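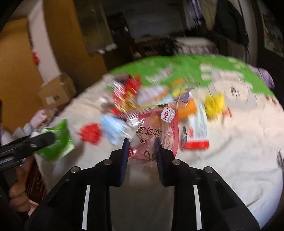
Manipulation Group Learns to Pick From Clutter Using Hand-Held Grippers

September 28, 2021 | By Sowmya Chacko

Home News Research People Events Archive

The manipulation group at Bendton has finished the first round of tests on Gunik, a method for teaching robot arms to pick up soft and shiny items from crowded tables. The training data came from people working with hand-held grippers, and no robot was used until the testing stage.

Snack packets were the main target. They crinkle, they reflect light, and depth sensors often return poor readings on clear plastic. Earlier versions of the method did well with boxes and balls but closed too high on packets and lost them during the lift.

Tamás Bognár, who leads the work, changed two things. The first was the point where the model is told a grasp begins. It used to be the moment the fingers touched the item. Now it is the moment they start to close, which gives the arm more time to line up. The second was the collection itself. Demonstrators were asked to leave the table messy and to pick items in any order they liked, with 2 grippers in use at the same table.

Data was recorded in 16 homes, on whatever table the household normally used. Bognár said patterned tablecloths caused more trouble than the group expected, as the model sometimes reached for printed shapes. Adding more recordings on printed cloth reduced the problem but did not remove it.

In the tests, the new model dropped about 4 percent of the packets it lifted. Face masks are still hard. The fingers tend to catch an ear loop and drag the mask across the table, and the group has no fix for this yet.

The arm used for testing was set up with help from Trarnetti, which also machined the spare finger mounts. A second round is planned for January in the Rodrigues building, with both arms running at once. Staff who can lend a kitchen or living room for an afternoon of recording should contact Bognár by email.

2 comments | 16 shares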